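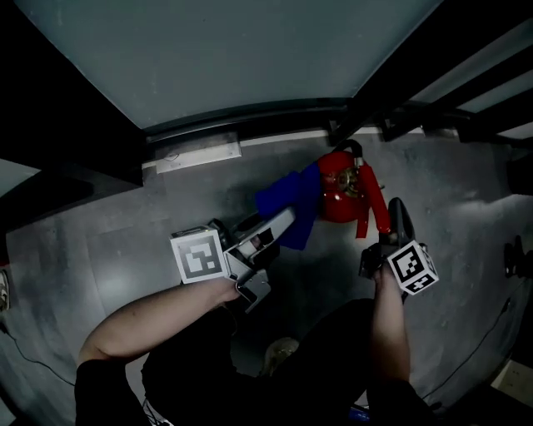 Gráinne Kinsella는 본 연구의 중간 발표에 대한 서면 논평에서, 가정 내 직물의 수명을 구매와 폐기라는 두 시점만으로 파악하는 한 그 사이에 놓인 기간은 통계상 존재하지 않는 것이 된다고 지적하였다. 그에 따르면 낡은 수건이나 침구는 버려지기 전에 이미 여러 차례 용도가 바뀌며, 조사표가 이를 묻지 않으면 응답자 또한 그 변화를 변화로 인식하지 못한다. 본 절은 이 지적을 받아들여 '유예 직물'의 개념을 다시 정의하고, Tredgate와 Weltosholm 두 지역에서 실시한 가구 조사의 결과를 그 정의에 따라 재분류한다.

그림 3. 콘크리트 바닥에 구겨진 채 놓인 파란색 천.

3.2 유예 직물의 정의와 분류

본 연구에서 유예 직물이란 본래의 용도로는 더 이상 사용되지 않으나 폐기되지도 않은 상태로 가구 내에 남아 있는 직물 제품을 말한다. 종래의 가정 폐기물 연구는 배출 시점의 중량을 기본 단위로 삼아 왔으므로, 이와 같은 직물은 배출될 때까지 측정 대상에 포함되지 않았다. 소비 연구의 경우에도 사정은 크게 다르지 않다. 구매 기록은 제품이 가구 안으로 들어온 사실을 알려 주지만, 그것이 언제부터 걸레나 깔개, 포장재로 쓰이기 시작하였는지는 알려 주지 않는다.

정의를 적용하는 데에는 몇 가지 어려움이 따른다. 우선 직물의 외형은 그 상태를 판정하는 근거가 되기 어렵다. 그림 3과 같이 바닥에 구겨진 채 놓인 천은 세탁을 앞둔 것일 수도, 청소용으로 전용된 것일 수도, 단순히 떨어진 것일 수도 있으며, 관찰만으로는 이들을 구별할 수 없다. 이 때문에 본 연구는 관찰에 의한 분류를 채택하지 않고, 해당 직물을 사용하는 가구원의 진술을 일차 자료로 삼았다. 다음으로, 동일한 가구 안에서도 가구원 사이에 진술이 어긋나는 사례가 적지 않았다. 한 사람에게는 헌 베갯잇인 것이 다른 사람에게는 구두 닦는 천이었다. 이 경우 조사원은 어느 한쪽의 진술을 택하지 않고 양자를 모두 기록하였으며, 분석 단계에서 별도의 부호를 부여하였다.

이상의 원칙에 따라 유예 직물을 다음의 다섯 범주로 구분하였다.

(가) 전용: 원래의 형태를 유지한 채 다른 용도로 사용되는 것. 목욕 수건을 현관 깔개로 쓰는 경우가 대표적이다.
(나) 분할: 재단하거나 찢어서 여러 조각으로 사용되는 것.
(다) 예비: 현재 사용되지 않으나 장래의 특정 용도를 위하여 보관되는 것. 손님용 이불, 도색 작업용 덮개 등이 이에 해당한다.
(라) 기념: 사용 의사 없이 개인적 의미로 보관되는 것.
(마) 미결: 응답자가 보관 이유를 제시하지 못하는 것.

(다)와 (마)의 경계는 예비 조사 단계에서부터 문제가 되었다. "언젠가 쓸 것"이라는 응답은 두 범주 어디에나 들어갈 수 있기 때문이다. 본 조사에서는 응답자가 구체적인 용도를 하나 이상 언급한 경우에 한하여 예비로 분류하고, 그 밖의 경우는 미결로 처리하였다. 이 기준이 예비의 비중을 낮추는 방향으로 작용하였을 가능성은 3.4절에서 다시 검토한다.

3.3 조사 대상과 절차

조사는 Matent 사업의 일환으로 Tredgate와 Weltosholm의 112가구를 대상으로 실시되었다. Tredgate는 오래된 연립 주택이 밀집한 지역으로 다락과 계단 밑 공간 등 부속 수납공간을 갖춘 주택이 많다. Weltosholm은 비교적 근래에 조성된 임대 주택 지구이며, 가구별 수납 면적이 작고 건물마다 공용 세탁실이 설치되어 있다. 두 지역은 소득 분포가 유사하나 주택의 물리적 조건이 뚜렷이 다르다는 점에서 선정되었다.

각 가구에 대한 조사는 면접, 수납장소별 목록 작성, 기록지 회수의 세 단계로 진행되었다. 면접은 가구의 직물 관리에 주로 관여하는 가구원을 대상으로 하되, 다른 가구원의 동석을 제한하지 않았다. 목록 작성 단계에서는 조사원이 응답자와 함께 수납장소를 확인하였으며, 응답자가 열람을 원하지 않는 장소는 제외하고 그 사실만을 기입하였다. 기록지는 6월 한 달 동안 용도가 변경되거나 배출된 직물을 가구에서 직접 적도록 한 것이다.

배출된 직물의 최종 처리에 관해서는 두 지역의 수거를 담당하는 Madigan으로부터 노선별 자료를 제공받았다. 다만 이 자료는 의류와 그 밖의 직물을 구분하지 않으며, 젖거나 오염된 품목은 일반 폐기물로 이관되어 집계에서 제외된다. 따라서 기록지상의 배출 품목과 수거 자료를 일대일로 대응시키는 작업은 시도하지 않았다.

3.4 결과의 해석

재분류의 결과 가장 두드러진 것은 전용과 분할 사이의 관계이다. 면접 이전에는 직물이 전용을 거쳐 분할로, 다시 배출로 이어지는 단계적 경로를 가정하였으나, 실제 진술에서 이러한 순서는 일관되게 나타나지 않았다. 침구류는 전용을 거치지 않고 곧바로 분할되는 사례가 많았고, 수건류는 전용 상태에서 그대로 배출되는 경향을 보였다. 응답자들은 그 까닭으로 수건은 자르면 올이 풀려 세탁기에 넣기 곤란하다는 점을 들었다. 재료의 성질이 경로를 결정하는 이러한 사정은 기존의 소비 모형에 충분히 반영되어 있지 않다.

지역 간 차이는 예비 범주에서 나타났다. Tredgate의 응답자는 예비 직물의 보관 장소를 즉시 특정하였고, 그 장소는 대체로 다락이었다. 반면 Weltosholm에서는 예비 직물이 옷장 상단이나 침대 밑에 다른 물품과 섞여 보관되어 있었으며, 목록 작성 과정에서 응답자가 그 존재를 뒤늦게 떠올리는 일이 잦았다. 수납 면적이 작을수록 유예 직물이 적으리라는 당초의 예상은 이 점에서 수정을 요한다. 수납 면적은 보관량보다 보관 상태와 기억에 더 밀접하게 관련되는 것으로 보인다.

공용 세탁실의 영향도 언급할 필요가 있다. Weltosholm의 일부 응답자는 걸레로 전용한 직물을 공용 세탁기에 넣는 것을 꺼린다고 진술하였다. 이들은 해당 직물을 손으로 빨거나, 몇 차례 사용한 뒤 배출하였다. 한 응답자는 이웃이 보는 앞에서 해진 천을 꺼내기가 민망하다고 하였고, 다른 응답자는 다음 사용자에 대한 예의의 문제라고 설명하였다. 설명의 방식은 다르나 결과는 같으며, 세탁 설비의 공유가 의도하지 않게 직물의 유예 기간을 단축시킬 수 있음을 시사한다.

기념 범주에 대해서는 해석을 유보한다. 이 범주의 직물은 조사원에게 제시되지 않은 경우가 많았을 것으로 추정되며, 열람 제외 장소의 상당수가 침실의 서랍이었다는 점도 이를 뒷받침한다. 영유아 의류와 사망한 가족의 의복은 면접 말미에 이르러서야 언급되는 일이 많았고, 목록에는 기재하지 말아 달라는 요청이 뒤따르기도 하였다. 그러한 요청은 모두 수용하였다.

미결 범주의 경우, 면접 자체가 응답에 영향을 미쳤음이 분명하다. 보관 이유를 묻는 질문을 받은 뒤 해당 직물을 배출하기로 하였다는 기록이 기록지에서 반복적으로 확인되었다. 이는 측정 행위가 대상을 변화시킨 사례로서, 6월의 배출량을 평상시의 수준으로 간주할 수 없는 이유가 된다. 후속 조사에서는 기록지를 면접에 앞서 배부하는 방안을 검토하고 있다.

끝으로 Kinsella의 논평 가운데 용도의 변화가 흔히 결정 없이 이루어진다는 지적은 면접 자료와 부합한다. 응답자 다수는 어떤 수건이 언제부터 욕실 바닥에 놓이게 되었는지를 답하지 못하였으며, 일부는 질문을 받고서야 그것이 본래 세면용이었음을 상기하였다. 유예의 시작 시점을 특정하려는 시도는 이러한 한계 안에서 이루어져야 하며, 4절의 기간 추정에서는 시점 대신 구간을 사용한다.

최종 수정: 10월 24일 목요일
인쇄하기 | 이메일로 보내기
문의: Matent 사업 사무국 | © Matent. 무단 전재 금지 | 맨 위로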